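# Predicting and watching a satellite pass from your backyard

Large satellites and space stations are easy to see without a telescope. They look like steady white points moving across the sky, faster than a high jet and with no blinking lights. The work is mostly in knowing when to look and in which direction. These are the steps we use at the Tallville club, written down for new members.

## What you need

- Your latitude and longitude, to two decimal places
- A pass predictor, either a website or a phone app
- A compass, or a good idea of where north is from your yard
- A clock that is set correctly
- A notebook and a red flashlight

Binoculars are optional. For a first pass, leave them inside. A station moves too quickly to find with them if you haven't practiced.

## Step 1: Enter your location

Type in your coordinates instead of picking the nearest city from a menu. A city fifty miles away can shift the timing and the height of the pass. Check that the time zone is right and that daylight saving is handled the way you expect. Most of the missed passes in our log come down to the clock being off by exactly one hour.

Ivar Engström keeps his coordinates on a card taped inside the notebook cover. The club's other site, at Brollden, has its own card.

## Step 2: Update the orbital data

Predictors work from a short block of numbers called a two-line element set, or TLE. It describes the orbit at one moment, called the epoch. Drag from the upper atmosphere changes a low orbit every day, and a station may also fire its engines to raise itself. A TLE that is a week old can put you off by a minute or more.

Refresh the data on the day you plan to watch. If the program shows the epoch, read it and make sure it is recent. If a visiting spacecraft has just docked or left, check again before you go out.

## Step 3: Pick a pass

The program will give you a table. These are the columns that matter:

| Column | Meaning |
|---|---|
| Start | Time the object rises above your set limit |
| Az | Compass direction, in degrees from north |
| Max alt | Highest point, in degrees above the horizon |
| Mag | Brightness; lower numbers are brighter |
| End | Time it sets or enters Earth's shadow |

Look for a maximum altitude over 40 degrees. Anything lower is likely to be behind trees or rooftops. Our best one this winter, in January, reached 83 degrees, nearly straight up, and it was visible even with the porch light on next door.

Good passes come in the hours after dusk and before dawn. At those times the ground is dark and the satellite is still in sunlight. In the middle of the night a low satellite is usually in shadow, so the table may list nothing at all.

## Step 4: Find the direction

Azimuth runs clockwise: 0 is north, 90 is east, 180 is south and 270 is west. Turn to face the starting azimuth. For altitude, hold your fist at arm's length. One fist is close to 10 degrees, so stacked fists will take you up from the horizon.

If you use a magnetic compass, correct it for local declination. Gijs Cuypers skips the compass and lines up on the North Star, which works just as well on a clear night.

## Step 5: Set up your log

Rule the page before you go outside. You want columns for date, object, first sighting, highest point, last sighting and sky conditions. Write the predicted times in pencil on the left and leave the right side blank for your own. A plain bound notebook is fine. 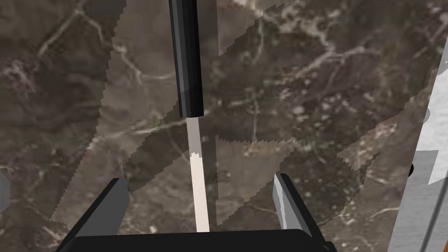

Sky conditions should be noted in the same words each time. We use clear, haze, thin cloud and broken cloud, plus a short remark if one is needed. Thin cloud is the hard one to judge after dark, when pale streaks can cross a dark sky and fork like the off-white veins in brown marble. If bright stars show through it, go ahead with the pass and write "thin cloud." If they don't, write "broken cloud" or call it off.

## Step 6: Watch and record

Go out ten minutes early so your eyes can adjust. Start looking one minute before the predicted time. The object will often be several degrees up before you notice it.

1. Note the time you first see it.
2. Note the time it passes its highest point.
3. Note the time it fades or drops out of sight.

A sudden fade partway down the sky means it has entered Earth's shadow. Record that as a fade, with the nearest bright star if you know it.

## Step 7: Compare

Back inside, subtract the predicted times from yours. A difference of 3 seconds or less is good for a naked-eye watcher. A steady difference in one direction usually means an old TLE or a slow clock. Scattered differences are normal and get smaller with practice.

Hand in your pages at the next meeting so they can be added to the club log.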